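Visual Merchandising for Small Shops
Session 6: Stands, hooks and small hanging goods
Bravemden Evening Courses, course notes

Welcome back, everybody, and thank you for all the sketches you sent in after the last session. I enjoyed them enormously (the Tanoli window with the umbrellas especially!) and I have put comments on every one, so do collect yours from the side shelf before you go home.

This time we come down from the window to the counter, and to the humble keychain. Small hanging things are harder to show well than people expect. They twist, they tangle, and a lovely little charm will happily turn its back on the customer all afternoon. When I helped at Fludel we had 865 of them in a drawer, and they hardly sold until we hung a few up beside the till.

A T-shaped stand suits them nicely. Before you hang anything, look at the post and the crossbar, then at the tray underneath, which is handy for a price card or for catching whatever slips off. Start with one keychain each side of the post and leave a good bit of air between them. Let the straps and rings do some of the work too – a bright strap catches the eye from across a shop, and a pale one asks people to come closer.

Work on a plain pale surface while you practise, as you'll judge the colours far better, and keep the stand towards the back so your hands have room in front.

The T-bar stand and its tray, on white: 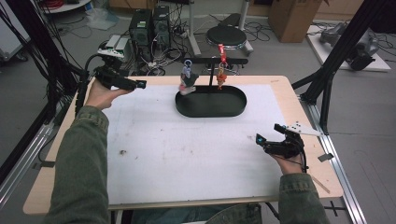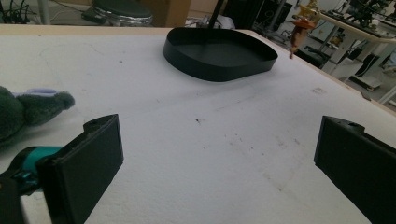
For your homework, please plan a counter display for Nuna, our pretend gift shop with 2,680 visitors a month. Choose two stands and decide what hangs on each, with a sentence or two on why those things belong together. Pencil is perfectly fine, and so are crossings-out – I like to see how you got there. Do bring a few keychains of your own next time if you have them, the odder the better, and we'll swap them about between tables.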